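Recording Your First Practice Set in a Simulated House

Last updated October 5, 2026

Welcome back, friends! If you followed the earlier page on getting Flirnau installed and your controllers paired, you are ready for the fun part, the part where you sit down and show the robot how a thing is done. I put this page together in July for a few folks who were stuck, and it has grown a good deal since then (I do go on).

What you need before you begin: a working Flirnau install, the Zusmont house pack, two hand controllers with fresh batteries, and a chair you don't mind sitting in for a while. You'll also want a folder with plenty of room in it. My last set came to 69 gigabytes before I trimmed it, so check your drive now and save yourself the heartache.

Step 1. Load a room and have a look around

Open the house pack and choose a furnished room. Move the head view slowly from side to side before you touch anything else. Get a feel for where the floor ends, where the doors are, and how far your arms are from the nearest table. Bring both grippers up in front of the body so you can see them at the same time, and give each one a little open and close.
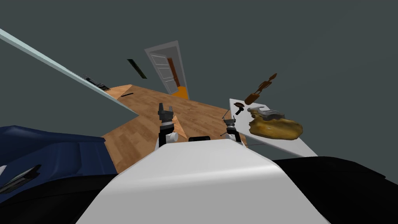 Take your time with this, and don't fret if the view tips over to one side while you're getting used to the head control. Let go of the stick, press the level button, and it will settle. If you find something hanging in the air that ought to be sitting on a table, reload the room before you record. I once saved a whole evening's worth of examples with a badly placed object in them and had to throw out every last one.

Step 2. Pick one small task

Keep it simple! "Pick up one thing and set it down somewhere else" is plenty for a first set. Write the task out in a single sentence and paste that same sentence into the label box each time. If you call it "move the block" in one recording and "put block away" in the next, the learner treats them as two separate jobs, and you'll be fixing labels until bedtime.

Step 3. Record

Press the record button, wait 3 seconds, and begin. Move the way you would if you were helping a small child tie a shoe, slow and steady, with no sudden jerks. Open the fingers well before you get to the object, and come down on it from above whenever you can. Switch to the wrist view for the last stretch, where you'll want to see the gap between the fingers.
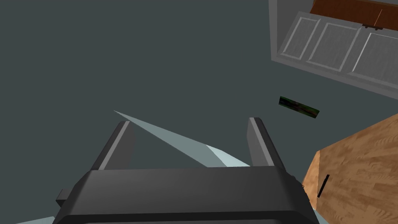 Wrist view, fingers open and nothing in the grip.

When the task is done, hold still for a moment and then press stop. Aim for 32 recordings in your first sitting. Change the starting spot a little each time, because a robot that has only ever seen one starting spot gets awfully confused by a second one.

Step 4. Watch them back

Yes, all of them. Of my first 32, I kept 28. The other four had long pauses in the middle where I was reaching for my coffee. Mark those as "skip" and leave them out of the export.

Step 5. Export

Choose File, then Export, then the Kinoshita format, and leave the boxes for joint positions and both camera views checked. The training page picks up from that folder.

If your export stops partway through, look for a slash or a question mark in your task sentence and take it out.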